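Last changed 21st October

# One batch of plain dough, used through the week

This page covers making a single batch of plain white yeast dough, keeping it in the refrigerator, and using it for rolls, flatbread, and steamed buns over the following days. It assumes you have a kitchen scale. Cup measures will work for the water and oil, but flour varies too much from one scoop to the next.

The dough is slightly sweet and fairly stiff. It isn't the right dough for a crusty loaf.

## What you need

- 815 g all-purpose flour
- 430 g water
- 50 g sugar
- 30 g neutral oil
- 9 g instant dry yeast
- 9 g salt

You also need a large bowl, a container with a lid that holds at least three times the volume of the fresh dough, and a bench scraper or a plain knife. I use a tall Hulau tub with straight sides, and I put a strip of masking tape on it to mark where the dough started. Any food-safe container of that shape will do.

## Mixing

Put the water in the bowl first, then the sugar, yeast, and oil. Stir. Add the flour and put the salt on top of it. Mix with a stiff spoon until there is no loose flour at the bottom, then switch to your hand.

The dough will look too dry at this stage. Leave it covered for fifteen minutes before you decide to add anything. If there is still dry flour after that, wet your hand under the tap and work the dough again, and repeat once if you have to. Do not pour water in from a cup.

Knead on a bare counter until the dough is smooth. By hand this takes me ten minutes, and a stand mixer with a dough hook on its low setting takes six. If the mixer starts to walk, stop it and finish by hand. A stiff dough is hard on a small motor.

## First rise

Put the dough in the container and cover it. At 70 degrees it takes close to two hours to double. In December my kitchen is colder than that and I allow three. Go by the tape mark and ignore the clock.

When it has doubled, push it down with your fist, fold it over itself a few times, and put the lid on loosely. It goes in the refrigerator now. It will rise again in there before it gets cold, so check it after an hour and push it down a second time.

## How long it keeps

The dough is easiest to handle on the first and second days. On the third day it starts to smell a little of beer, and the rolls brown faster. By the fourth day I use it only for flatbread. After that I throw out what is left. Gray patches are another reason to throw it out.

Freeze what you won't use by day three. Divide it first, oil the pieces lightly, freeze them on a tray until hard, and then bag them. They thaw overnight in the refrigerator. Frozen dough loses some of its lift, so make the pieces a little larger if you plan to freeze them.

## Dividing

The full batch makes 16 pieces at 84 g each, with a little stuck to the bowl and your hands. Weigh the first two or three and you will be able to judge the rest by eye. Keep the ones you aren't shaping under a damp towel.

To shape a round, flatten the piece, pull the edges into the middle, pinch them together, and turn it over. Cup your hand over it and move it in small circles on the counter. The counter should have no flour on it for this. The dough has to grip the surface slightly to tighten up.

## Day one: steamed buns

I make these first, while the dough is fresh. Steaming shows up every fault in the dough, and old dough gives a yellowish, wrinkled bun.

Shape the rounds and set each one on a small square of parchment. Let them stand, covered, until they feel light when you pick one up. From a cold dough this can take an hour. They shouldn't double. A bun that has doubled before steaming tends to collapse.

Bring the water to a boil before the buns go in, and keep the water level well below the basket. Leave at least an inch between buns, and do a second round if they don't all fit. Steam for 12 minutes. Then turn off the heat, tilt the lid a little, and wait five minutes before you take it off completely. An electric steamer works as well as a pot on the stove.
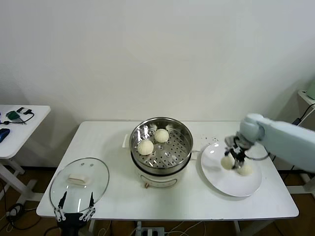

Dorothy Staniforth asks whether the rest with the lid tilted is needed, as her buns come out the same when she skips it and she would like to eat sooner. She also wants to know if half the flour can be whole wheat.

On the first point, if they hold their shape without the rest, skip it. It matters more with a tight metal lid, where the sudden change makes the tops wrinkle. On the second, half is too much for steaming. Replace a quarter of the flour with whole wheat and add 20 g of water. For rolls you can go up to half, with 40 g more water, and expect them to be lower and denser.

If water drips from the lid and leaves pitted spots on the tops, tie a dish towel around the lid with the corners gathered up over the handle. Keep the corners away from the burner.

## Day two: rolls

Take out six or eight pieces' worth of dough and let it sit on the counter for twenty minutes. Cold dough tears when you shape it.

1. Grease a baking dish. A nine-inch square one holds nine rolls, and eight fit with a gap.
2. Shape rounds and place them so they don't quite touch.
3. Cover and let rise until they are touching and puffy.
4. Brush with milk.
5. Bake at 375 degrees for 20 to 24 minutes, until the tops are an even brown.

Check the middle roll by lifting its edge with a butter knife. If the side is still sticky, give the dish another four minutes and lay foil over the top. Turn the rolls out onto a rack once they are done. Left in the dish, the bottoms go soft.

My own oven is an old Sartori that runs hot at the back, so I turn the dish halfway through. If you haven't checked your oven with a separate thermometer, it is worth doing once. Mine was off by 25 degrees.

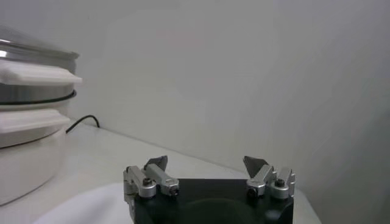

For a softer crust, put a clean towel over the rolls as soon as they are on the rack. For a firmer one, leave off the milk and let them cool uncovered.

Leftover rolls keep two days in a closed bag at room temperature. Don't refrigerate them, as they go stale faster in there. To reheat, sprinkle with water, wrap in foil, and put in a 325-degree oven for eight minutes.

## Days three and four: flatbread

Use a heavy skillet with no oil in it. Heat it over medium until a drop of water jumps.

Roll a piece as thin as it will go without tearing. If it springs back, leave it alone, roll another one, and come back to it. Cook one side until it bubbles and has brown spots, turn it, and press the edges down with a spatula. The second side takes less time. Stack the finished ones in a towel.

Pantelis Makris brushes his with oil and dried oregano as they come off the pan, and I have started doing the same. Garlic is better added to melted butter and put on at the end. It burns in a dry skillet.

## Common problems

**The dough didn't rise.** Check the date on the yeast. If the yeast is good, the room is probably cold. Put the container in the oven with only the light on and look again in an hour.

**The rolls have big holes.** The dough wasn't pushed down well before shaping. Press each piece flat before you gather the edges.

**The buns are dense at the bottom.** Either they didn't stand long enough or the water was touching the basket.

**The lid popped off in the refrigerator.** It was on too tight. Leave one corner open the first night.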